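Learning to Iron in December

My mother ironed on Monday evenings, with the radio going and a glass of something next to the starch, and for most of my childhood I thought that was simply what Monday was for. I did not inherit the habit. I left home with one good blouse and a firm belief that if you hung a thing in the bathroom while you showered, the steam would see to it. The steam does not see to it. I went to my first job interview looking like I had slept in a mailbag, and I got the job anyway, so of course I learned nothing from it for years and years.

What changed things was moving to the apartment on Lostero Street, where the previous tenant had left an ironing board in the hall closet. It's a monster of a board, with a Boltach label riveted underneath and legs that open with a shriek you can hear from the landing. I kept meaning to give it away. Then one rainy afternoon this December I took the shirts out of the laundry basket, where they had been living since before Thanksgiving (I know, I know), and thought, well, how hard can it be?

Pretty hard, is the answer! The first shirt took me the whole of a radio play. I ironed the front beautifully, turned it over, ironed the back, and found I had pressed the front into a set of tiny pleats while I wasn't looking. I did the sleeves last and they came out with two creases each, like railroad tracks. By the end I was red in the face and the shirt looked as if it had been folded by someone wearing mittens.

So I went back to my mother's order, or what I could remember of it. Collar first, from the points in toward the middle. Then the yoke, which I had to look up, and it is the piece across the shoulders, in case you've gone this long without knowing either. Cuffs, sleeves, then one front panel, all the way around the back and out to the other front panel, so you never lay a finished part down under the iron. It feels fussy the first few times and then your hands sort of take over, and you can think about supper or your sister or whatever it is that needs thinking about.

Water matters more than heat, I've found. Cotton wants to be damp all the way through, and I had been going at mine bone dry with the dial turned up as far as it would go. Now I sprinkle each shirt, roll it up like a jelly roll, and leave it in a plastic bag while I make tea. My mother kept hers in the refrigerator overnight, next to the margarine, and I used to find this terribly embarrassing when friends came over.

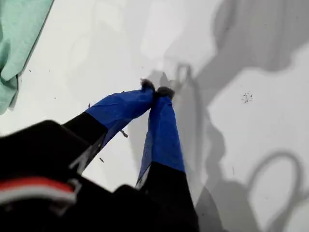
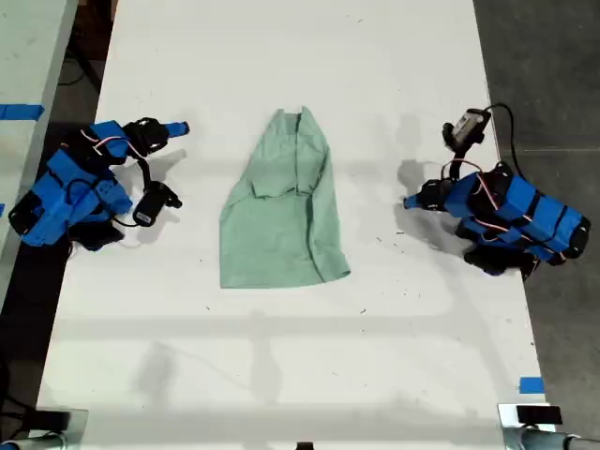
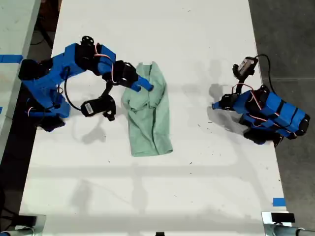

Two blue-taped fingers in the first, and the light green cloth in the second and third.

I should say a word about folding, which I had always treated as the bit you do standing up on your way to somewhere else. If you are going to put that much time into a shirt it seems a shame to cram it in a drawer. I button the top button and one in the middle, lay it face down, bring the sides in, and tuck the sleeves back along the same line. Then it's up in thirds, and I pat it, which does nothing at all for the shirt but makes me feel better.

T-shirts I don't iron and I don't intend to start. Same goes for sheets, though I did try a pillowcase one night out of curiosity, and I'm sorry to report that it was heavenly. I've done the pillowcases every week since. Please don't tell my mother, who would be unbearable about it.

A few of you wrote after my last post to ask about the iron. It's a Dosano, the plain one with the gray handle, and I bought it secondhand from Babaei, the repair shop behind the bakery. It cost less than lunch and it leaks a little from the left side if you tip it too far. I've gotten used to that and just keep a dish towel handy. I use tap water in it, which I've been scolded for already, so you can save yourself the trouble.

There are still four shirts at the bottom of the basket. One of them has a ruffle down the front that I've been pretending not to notice, and another is linen, and I don't think linen and I are on speaking terms yet. If anybody has a trick for ruffles, leave it in the comments. I've got the board up again tonight and the kettle's just gone on.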